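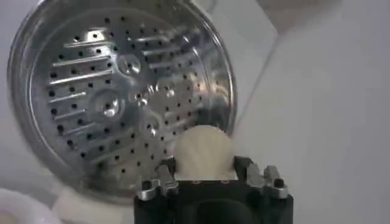 *The steaming tray: a flat steel disc with rows of small round holes.*

Most people who buy an electric steamer use it for vegetables for a month and then put it at the back of a cupboard. It deserves better. For bread it does a job that an oven can't, and a batch of plain white buns is the easiest way to find that out.

The tray does most of the work. Steam comes up through the holes and reaches the underside of the dough, so the base cooks at the same pace as the top. A tray with blocked holes gives you a bun with a gummy bottom. Before using ours we hold it up to a window and check that light comes through all of it. Dried starch can be soaked off in warm water and a little vinegar, then brushed away with an old toothbrush.

Bun dough is simple: plain flour, water, yeast, a spoonful of sugar and a little oil. Knead it until it is smooth, leave it for 60 minutes under a damp cloth, then knock it back and shape it. If you would sooner skip all that, frozen buns are perfectly good. Gemano, the small grocer on Bukgate, keeps plain ones in its chest freezer next to the dumplings, and they go in the steamer straight from the packet.
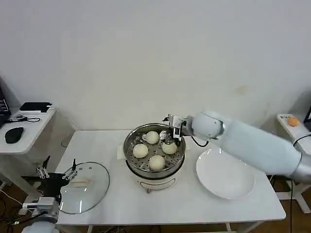
*Four buns on the tray, with the glass lid and a white plate on the table.*

Space matters more than people expect. Dough swells as it cooks, and buns that touch will stick together and tear when you part them. Four is a sensible number for a single layer in a small pot. Brush the tray with oil or set each bun on a square of baking paper, but don't line the whole tray, or you will cover the holes you have just cleaned.

Get the plate and the kitchen paper out before you start. Once the lid is off you want to be quick, and hunting through drawers with steam in your face is no fun.

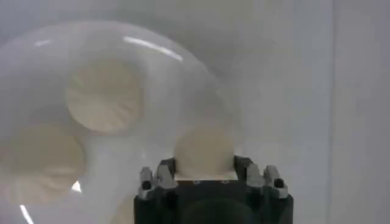 Timing depends on size and on whether the dough is fresh or frozen. Ours, taken from the freezer, have 26 minutes from switching on. Keep the lid in place until they are done. When the time is up, switch off at the wall and wait 2 minutes before opening. A sudden drop in heat can wrinkle the skin. The taste is the same, though a wrinkled bun looks rather sad on a plate.

Lift the lid away from you, and keep it level until it is clear of the pot so that the water on the inside doesn't run on to the food. Tongs will dent a soft bun, but the dent usually comes out as it cools.

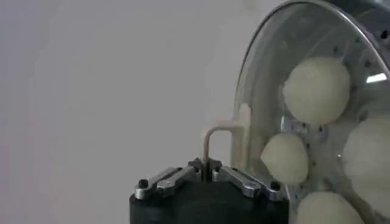
Page 60

Cleaning is quick if it is done the same day. Empty the water, wipe the base with a damp cloth and wash the tray and lid in the sink. Never put the base under the tap. In hard water areas, descale with citric acid every couple of months. Hassanpour sells it loose by the scoop, and the Jerix sachets do the job too.

Leftover buns keep for 2 days in a covered box in the fridge. Steam them again for a few minutes, or slice them and fry them in butter until the cut sides are brown.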